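Speaker notes, Despina Lazăr
Talk: What we learned from reviewing the Zundedo hand-held gripper kit
Slot is 25 minutes including questions. Clicker is on the lectern, laptop stays on the side table.

Slide 1. Title
Say hello, say name. I run the bench group at Prornasico. We review equipment that small shops are thinking of buying, and we write up what we find. Fomov asked us to look at this kit before they ordered more of them. They paid for our time. They did not see the report before it went out. Say that early so it doesn't come up at the end.

Slide 2. What the kit is
A gripper you hold in your hand, with a camera on it. You do the task yourself with the gripper, the camera records, and the recordings go to the Zundedo service, which sends back a trained routine for the arm you already own. Most of this room knows the idea, so don't spend long on it. The question for today is whether a shop with no robotics person on staff can use it.

Who did the work: Tudor Jitaru and Rocío Paredes did nearly all of the recording. Paraschiva Avram handled the uploads and the account side. I wrote the report.

Slide 3. Unpacking and setup
Everything came in one case. The printed guide is short and mostly clear. The one bad page is the page on mounting the fingers, where the drawing shows the older style of finger. Tudor put them on the wrong way the first time and had to start over. Zundedo says the guide will be corrected in September.

Calibration takes a while the first time and very little time after that. It has to be repeated if you take the fingers off. We would have liked a way to save the old settings.

Slide 4. The work surface
Spend some time on this one. People skip it and then write to us with questions.

The guide says "a flat, well-lit surface" and leaves it there. We used ordinary wood furniture on purpose. A shop is going to use what it has.

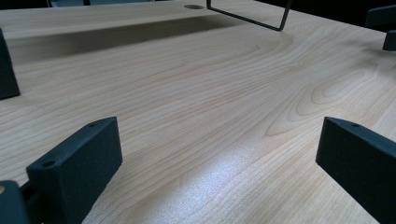 Points to make out loud:
Look at your table through the camera before you record anything. What your eye ignores, the camera does not. Glare is the big one. A bright patch in the work area can wash out the edge of a small light-colored part. Move the lamp or move the task.
Strong grain did not cause failures in our sessions. We expected it to. Rocío ran the same pick on a plain gray mat for comparison and the results were close enough that we stopped using the mat.
Shadows are fine if they stay put. A shadow that moves with the operator's arm is worse than a dark one that stays where it is.
Things standing at the back of the table can stay there, as long as they stay there for the whole session. Don't tidy up halfway through.

(If someone asks about glass or steel tops: we did not test them. Don't guess.)

Slide 5. Holding the thing
It gets heavy. The spec sheet weight sounds like nothing, but you are holding it out in front of you. Tudor's limit was 50 recordings before he wanted a break. Rocío went a little longer with her elbow resting on the table edge. Plan on two people trading off.

The trigger is stiff. It loosened up some during the review. Left-handed use is possible, though the cable ends up in the way.

Open the fingers wide before you start each approach. The service uses the opening as one of its cues for where a recording begins, and if you start with them half closed you get recordings thrown out. Ours were thrown out 46 times before Paraschiva found this in the help pages. It should be in the guide. We put that in the report in those words. 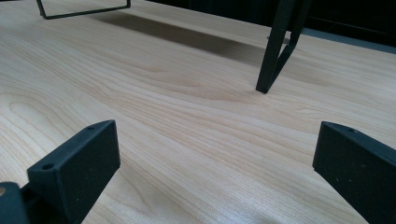
Gripper open over the bare tabletop, nothing between the fingers.

Slide 6. The service side
Upload is through a web page. It works. It is slow on a poor connection and there is no resume, so a dropped line means starting the file again. Paraschiva moved to a wired connection and had no more trouble.

You get a report back listing which recordings were used and which were not. The reasons given are too short. "Start state" was the message for the open-finger problem, and none of us knew what it meant. I called support and got Theerawat Jaidee, who knew right away and sent a longer list of what the messages stand for. Ask for that list if you buy the kit.

Data stays on their servers unless you ask for it to be deleted. Paraschiva asked, as a test, and got a confirmation by email. Read the contract on this point if you do work for other companies.

Slide 7. Compared with the Schnyder kit
Only a short comparison, we had that one on loan and gave it back. Schnyder has the better trigger and a lighter body. Zundedo has the better service page and doesn't tie you to one make of arm. Neither one handles soft bags well.

Slide 8. Would we buy it
For one or two simple pick tasks on a bench, yes. For anything that needs force control, no. Fomov has ordered 2 more on the strength of the report, with the corrected guide as a condition.

Report is dated 2nd August and is on the Prornasico site. Printed copies by the door.

Questions. Repeat each one into the microphone before answering. Send pricing questions to Zundedo.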